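2 min read

Search this thread Search

Spent Sunday evening going through the settings in Plikero, the star chart program I use for planning. I've had it for years and still hadn't opened half the menus.

The observing list filter takes a minus sign. Type -open and the open clusters drop off the list. I had been deleting them by hand every month.

It also works on catalogs. My September list came down from almost 3,000 objects to something I can read on one screen once I took out everything below 30 degrees. From my yard in Grerthorpe anything lower is behind the neighbor's roof anyway.
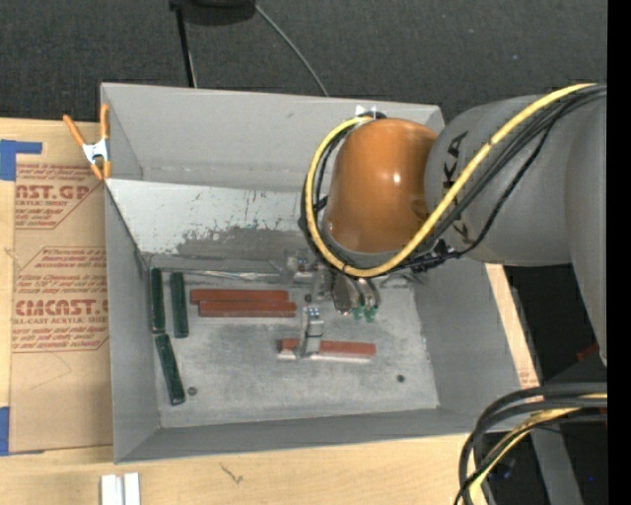 The magnitude limit is a separate box and it does not reset when you load a new list. I had it at 13 from last winter and could not work out why the faint galaxies were missing. If your list looks short, check that box first.

Horizon files are the other thing. Plikero reads the ones made in Skivell, but only if you save them as plain text. The default format loads with no error and gives you a flat horizon – so look at the chart before you trust it.

Someone asked if the Wuyts double star list imports cleanly. Mostly. All 2,000 entries came in, but the separations ended up in the notes column and I had to move them over. Sorting works fine after that.

I'm keeping the filter words in a text file as I find them. So far I have the minus sign, "up" for anything above the horizon now, and "new" for things I haven't logged. "New" only checks the current logbook, so merge the old ones first.

Next clear night I'll try the list at the scope and post what I got through.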